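Home | Shop | Our Story | Wholesale | Visit | Contact

Our Story

Updated in March, by the baker

Hi, and thanks for clicking over here! I'm the one who started Sheehan Bread, and I still do most of the mixing, a fair amount of the sweeping, and all of the worrying about flour. If you've stopped by the shop in Collport you've probably met me, or at least heard me yelling over the mixer that I'll be right out.

I never planned on being a baker. I spent years doing the books for a boat supply company, and I baked on weekends because I couldn't find a sandwich loaf I liked. Everything in town was either puffy and sweet or so crusty it cut the roof of your mouth. I wanted something in between, a bread you could put egg salad on. So I kept messing with my grandmother's recipe (she wrote "flour, enough" on the card, thanks a lot, Grandma) until I had one I'd eat every day.

Then I brought a few loaves to work, and people started leaving money on my desk. I sold out of my kitchen for a while, then out of the back of my car, and then a little storefront on Cokar Street came up for rent. It used to be a shoe repair place and it smelled like polish for months. I signed the lease before I owned an oven, and I don't recommend doing it that way, but I'd probably do it again.

How we bake

Our oven is a secondhand deck oven we call Flodico, after a word somebody had scratched into the door long before we got it. I have no idea what it means. It runs hotter on the left side, so the rye goes left and the milk bread goes right, and if you ever work here that's the first thing you'll learn.

We mix in the afternoon and let the dough sit overnight in the cooler. Slow dough tastes better and it keeps longer on your counter too. A regular batch of the house white is 4000 grams of flour, which fits our mixer bowl with just enough room that it doesn't climb out the top. I tried going bigger once. I was picking dough off the light switch until summer.

There's no sugar in the house white, only a spoonful of honey, and no preservatives in anything. By day three it's not going to be as soft as it was when you took it home, and that's when you should be making toast with it anyway.

I have strong feelings about toast! Slice it thicker than you think, go a little darker than you think, and put the butter on right away, all the way out to the corners. Cold butter in the middle of a slice is a sad thing. My favorite is the oat loaf with salted butter and whatever jam is open, and I eat that standing up most mornings.

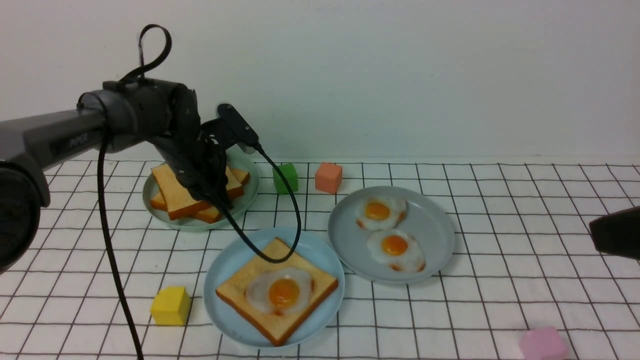 What we make

The house white and the oat loaf are here every day we're open. Rye and seeded wheat take turns, and the board by the register will tell you which one you're getting. Milk bread sells out early, so call ahead if you've got your heart set on it. We do cinnamon raisin when the weather turns cold and I start getting notes through the mail slot about it.

We don't make cakes. I've tried, they lean. There's a lovely cake shop a few doors up and we send each other customers all the time.

Wholesale and schools

We bake for several diners and a couple of schools along the coast, and last year we went past 1000 loaves in a week for the first time. I cried a little in the walk-in. We did 2000 the week before Thanksgiving, and I didn't cry then, I just went home and slept in my shoes. If you run a cafe and want to try our bread, send me a note through the contact page and I'll drop off a sample loaf with the morning run.

Come see us

We're at 1055 Cokar Street in Collport, the green door with the bench out front. Doors open at 7 a.m. and we close when the shelves are empty, usually sometime after lunch. Parking is free behind the building, but please don't block the alley, the flour truck needs it. Dogs are welcome on the bench side of the door.

Bring your own bag and I'll throw in a roll.

Back to top | Shop | Wholesale | Contact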